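Stiltton Besturstead Star Blanket

Item 406
Color: Teal
Sizes: Small, Large
Ships from: Escobedo warehouse

We've been carrying the Besturstead for three winters now and it's still the one we pull off the shelf first when somebody asks for a kid's blanket that a grown-up might also want to steal. It's a thick, plush throw in teal with pale blue stars all over and one very large, very cheerful cartoon character, coral mane and all, on a light blue circle. The big eye and the pink swirl on the cheek are what people remember. We've had customers call up and ask for "the one with the cheek," and we know right away what they mean!

The pile is soft on the print side and stays soft where the colors meet, so you don't get that stiff, rubbery patch some printed blankets have in the middle. The dye is in the fibers. Run your hand across the edge of the circle and you can't feel where it starts.

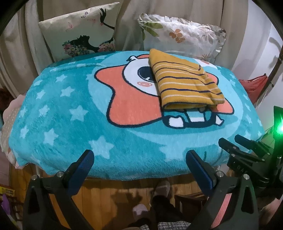 Stiltton makes two sizes. The Small weighs 685 grams and is the one to get for naps, car trips and the arm of the couch. The Large weighs 1084 grams and has enough reach to hang down over the side of a daybed or a twin mattress with some left over to tuck. If you're torn between them, go Large. Kids get longer, and the extra cloth also makes a much better fort roof (we tested this more thoroughly than we needed to).

About the stars

The stars are a mix of sizes, scattered, and they look a little fuzzy at the points once the pile has been brushed one way or the other. Brush it back and they sharpen up again. Small children find this out within a minute or so and will draw in it with a finger for a surprisingly long time. The ones on the Small are printed at the same scale as the ones on the Large, so you get fewer of them but they don't shrink.

What it goes with

Teal can be a bossy color in a bedroom, and we were ready for this one to fight with everything. It gets along with more than we expected. Mustard yellow is the best partner we've found, especially with some navy in it, and the character's outline is a dark navy too, so a striped throw or a striped anything looks like it was picked on purpose. Pinks work. Leafy prints and florals work as well, as long as they have a pale background to give your eyes a rest. The one thing we'd steer you away from is a bright red, which makes the coral go kind of muddy.

Plain curtains in beige or white are easy company for it. If your walls are already busy, fold the blanket with the character on the inside and let only the stars show. It's a quieter blanket that way, and you can flip it for birthdays.
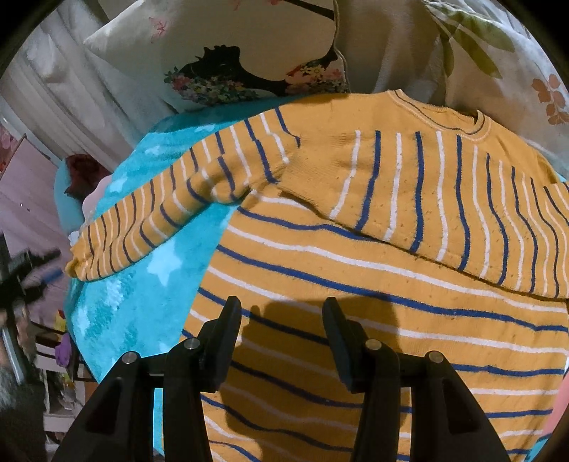
Pale stars on blue-green, under a mustard sweater with navy and white stripes.

As a folding and sorting surface

This is a side use that we hear about all the time from parents, so it gets its own section. A thick blanket spread over the bed makes a great place to sort clean clothes. Knits don't slide around on it the way they do on a slick comforter, and you can lay a sweater face down, bring the sleeves across, fold the body up and have it stay put while you reach for the next one. The dense pile grips just enough. Do shake the blanket out afterward, though, because wool and brushed cotton will leave a bit of lint behind and it shows on the teal more than on the light circle.

Same goes the other way. For the first couple of washes the blanket itself can shed some fuzz onto whatever is lying on it. A lint roller takes care of it. After that it settles down.

Washing

Machine wash cold on gentle, by itself the first time. After that you can put it in with other blues and greens. Skip the fabric softener, please! It coats the pile and you end up with less fluff, and then we get a sad email. Tumble dry on low or hang it over two lines so the weight is spread out. Don't iron it. If the pile looks flat when it comes out, a soft clothes brush while it's still a little damp brings it right back.

For juice and chocolate, cold water and a dab of dish soap, worked in from the edge of the stain toward the middle. For slime, put the whole thing in the freezer for an hour and then pick it off. Glitter is forever.

Compared with the Skutonthorpe

A lot of you write in asking how this compares to the Skutonthorpe, Stiltton's other kids' blanket. The Skutonthorpe is thinner, comes in plain colors only and folds down smaller, so it's good for summer camp and for backpacks. It weighs 675 grams in its larger size, which puts it close to the Besturstead Small even though it covers a lot more bed. The Besturstead is the cozier of the two by a long way. We have both at home, and the Skutonthorpe lives in the car.

Things to know before you order

The character is printed on one side. The back is solid teal, same pile.

The print has a right way up, with the head toward the top end. Lots of people lay it sideways across the bed and it looks fine.

There's no stitched border. The edge is turned under and closed with a plain seam, and it makes a nice rounded fold when it hangs over a mattress. Kids who like to rub a satin edge to fall asleep may miss having one.

Color on screens varies. In afternoon light it leans green, and under a warm lamp it leans blue. Send us a note if you want a swatch. They're small, but you'll get a good idea of the teal and usually part of a star.

Stock and shipping

Both sizes are in stock at Escobedo. The next delivery from Stiltton is due in March, and the Large tends to run out before the new ones come in. Orders placed before noon go out the same day. The blanket comes rolled in a cotton drawstring bag, and the bag is sturdy enough to keep for sleepovers.

Returns are fine as long as it's unwashed and still has the tag. If it's already been slept under, it's yours.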